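About Zavton

Zavton is a domain name brokerage and portfolio management firm. We help companies buy names that are already registered to someone else, and we help owners sell names they no longer plan to use. We also look after renewals, transfers and DNS records for clients who would like one point of contact for all of it.

The firm was started by Carola Sperling, who had spent several years handling transfers at a small registrar and kept getting the same call from customers: the name they wanted was taken, and they had no idea how to ask for it. She began making those inquiries on her own. Precious Lumbao joined the following April to run the sales side, and the two of them still review every deal before it closes.

What we do

Buyer representation. You tell us the name and your top price. We find the owner, make contact without using your company name, and bring back a real answer. Sometimes the answer is no, and we will tell you that too.

Seller representation. We take names on an exclusive basis for one year. We don't accept every name we are offered. If we think yours will sell for no more than the cost of listing it, we say so before you sign anything.

Portfolio care. We currently manage 933 names for 41 clients. Most of these are plain renewals, but we also check for expired contact emails, missing transfer locks and forwarding that has stopped working.

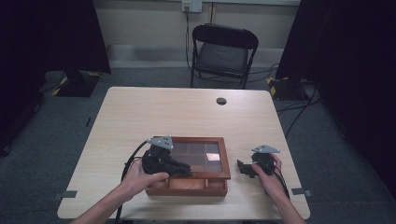
Fees are the same for everyone. Buyers pay a flat fee to open an inquiry and a commission if the purchase goes through. Sellers pay only when the money has cleared. Portfolio clients are billed once a year, per name, and portfolios of 100 names or more get the lower rate.

All payments on sales go through a licensed escrow company. We never hold a buyer's money ourselves, and we don't release a name until escrow confirms the funds - even when both sides are in a hurry.

Zavton does not buy names for its own account. We stopped doing that when we merged with Bastos, a smaller brokerage, and sold off the 783 names the two firms held between them. We don't bid against clients at auction, and staff are not allowed to either.

To ask about a name, use the inquiry form and include the exact spelling and extension. Precious or someone on her team will reply within two business days. Questions about invoices and renewals go to the accounts desk.

Page last updated 2019-09-15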